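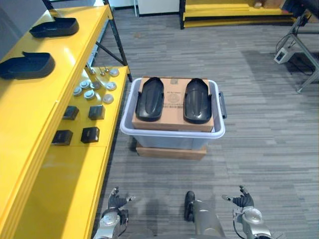
Feb 27, 2022

Not a good week. Stopped on cycle 493 of the Eketus run, arm went down for a tray and just hung there. No alarm, no error on the Menon screen, nothing. Moataz hit the stop and we all stood well back for a bit.

Log says the thumb lost its position signal for 40 ms and the controller carried on as if it hadn't. So it was pushing against a number that was wrong. Not great when someone's fingers could be in teh bin.
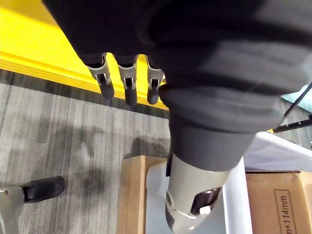 The thumb is my main suspect, same joint as in May. It's the one digit that goes down into the white container while the three fingers stay out over the carpet, so it gets all the knocks. Souad thinks cable, I think encoder. We'll see.

Rule for now, no hands past the yellow edge unless power is off. Ristlow are sending a spare, dont know when. More once its here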